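Folding with two hands: your questions answered

Last updated 30 August 2025

I'm Hayley Sowerby and I look after the cloth-folding study at Illdale. I get the same emails over and over, so I've put my replies in one place. If yours isn't covered, write to me and I'll add it (eventually!).

What are you trying to find out?

Whether a robot learns to fold better from people using hand-held grippers than from people steering the arms with a joystick. Balakrishnan Kaimal had the idea, I do most of the folding.

Why hand-held grippers?

They're quick. You pick one up in each hand, squeeze, and get on with it. With the joysticks I spent most of April fighting the controls, and my folds looked like I'd sat on them. The grippers have the same fingers as the robot, so what I can pinch, it can pinch — more or less.

Do you tidy the table first?

Only the middle. We want the policy to cope with clutter round the edges, so things get moved about between sessions and the lamp goes wherever it fits. Our first model was trained on a spotless bench and went to pieces when someone left a mug out.

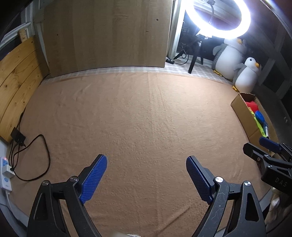
Brown cloth, nearest gripper open, ring light on.

Does the lighting matter?

More than I'd like. A strong lamp to one side gives you bright and dark patches on the cloth, and the early model kept mistaking a shadow for a fold. Mixing the lighting in training helped a lot.

So which way works better?

The grippers, on our cloths at least. Out of 14 test folds the gripper-trained model fell short on 2, and both times it had grabbed two layers at once. The joystick one missed rather more and was painfully slow about it. Fourteen isn't many, I know, and I wouldn't bet my house on it yet.

Will it fold my towels?

Not yet, sorry! Thick towels are next on the list. Thomas, our robot, still drops anything heavy at the corner.

Can I have the data?

Yes, once we've checked it over. The team at Clukdale already have a copy and are trying it on their own arm, which has 3 fingers, so I'm very curious how that goes. Ask Balakrishnan for the form.

Can I come and have a go?

Please do. We're at the Adbridge building and I'm always glad of a fresh pair of hands. Wear short sleeves, as cuffs catch on the linkages.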